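Workshop notebook, November, late afternoon

Back on the Waltgate prompt-book, the old tragedy about the merchants and the sugar treaty. It's a stiff piece of verse, bless it, but I've grown very fond of it! The Kruger edition gives the play 3,028 lines. My own tally falls 39 short so far, nearly all of them in the governor's speeches in Act 3, and I suspect the Hukano printing had them cut for a revival.

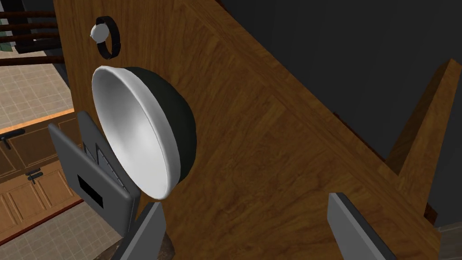
The prologue is another matter – it blames the wrong treaty altogether, and I'd love to know whether Zakedmont's copy does the same. Must write and ask them before I start on the epilogue.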